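Notebook — kitchen bench, container sorting
May, entry 11

Carried on with the plastic ware from the Villalba boxes. Total on the inventory sheet is 144 pieces, lids counted separately. Shelf A is finished. Shelf B has 41 pieces still to be matched and stacked.

Rule for this round: sort by rim first, color second. Color was the first key last time and it put Brerau and Evholm pieces in the same stack. They nest for the top few and then bind. Rim profile goes in column 3 of the sheet: R for rolled, F for flat, S for stepped.

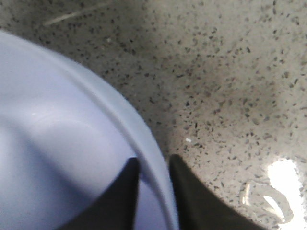 2 min read

Pale lavender-blue piece, smooth, curved face, raised rolled rim with a shadow line just inside the lip. Logged as R. Left the type column blank — bowl side or round lid, to be settled against the Plillbridge list. The finish is between matte and satin, so it goes under "satin/matte" until we agree on one word for it.

Rim diameter to be taken with the large calipers, outside edge to outside edge, two readings at right angles. If they differ by more than 3 mm, mark the piece as oval and keep it out of the nested stacks. Do not average. Wall thickness is optional for anything coded R, as the lip gets in the way of the jaws and the readings wander.

Stacking: rolled rims go rim down on the speckled surface, largest at the bottom, no more than six high. Lids stand on edge in the wire rack.

Open items:
— Evholm lids, column 3 still empty
— second label roll, the current one lifts at the corners
— check whether shelf B takes the wide stacks with the divider in

Stopped at 4:40 pm. Sheet saved, calipers back in the case.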